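Chapter 4
Point of View in the Mystery Novel

Every mystery depends on what the reader is allowed to know, and when. The writer controls this mainly through point of view. In this chapter we look at three common choices: the detective as narrator, the companion as narrator, and the narrator who stands outside the story. Our main text is Meinir Landeg's novel The Gourlay Ledger, which uses all three.

The novel is set in Cesness, a harbor town where a shipping clerk is found dead in a locked records office. Part One is told by Inspector Toditz, who arrives from the city and knows no one. Part Two passes to Iren, the clerk's sister, who rents him a room above her kitchen. Part Three is told from outside, and covers the same 18 days again from the beginning.

Landeg keeps her settings small. Most of the important conversations take place in kitchens, hallways and back offices, and the talk goes on while someone is doing an ordinary chore. A reader who is busy following the chore may miss the clue. In Chapter 9, Iren mentions the missing key while she is washing up, and Toditz does not ask her about it until 60 pages later.

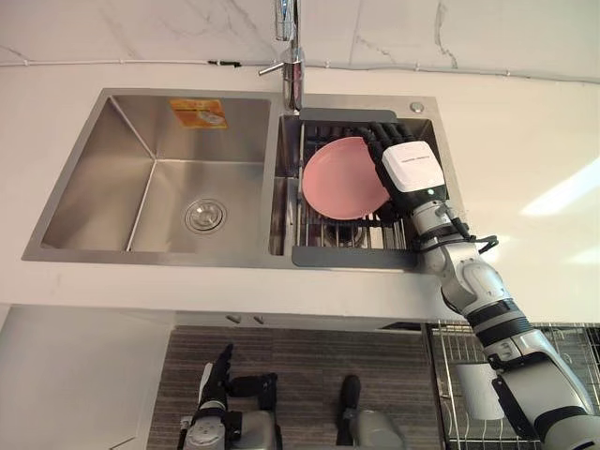

Fig. 4.1 A double-basin kitchen sink with a pink plate in the right basin.

When Toditz tells the story, we share his mistakes. He takes the harbor master for a liar and we tend to agree, having heard only his side. Iren has known the harbor master all her life, and she reports the same meeting in a very different way. Neither narrator lies to us – each leaves out what seems too plain to mention.

The critic Iestyn Jenkins calls this "honest withholding." He separates it from the trick ending, in which a narrator hides something he has every reason to say. You will meet both kinds in the readings for this chapter.

Before you read on

1. Think of a mystery you know well. Who tells it?
2. What does that person learn too late?
3. Rewrite one page of it in 400 words from another character's point of view. Keep your draft for use in Section 4.3.

Key terms: narrator, point of view, honest withholding, trick ending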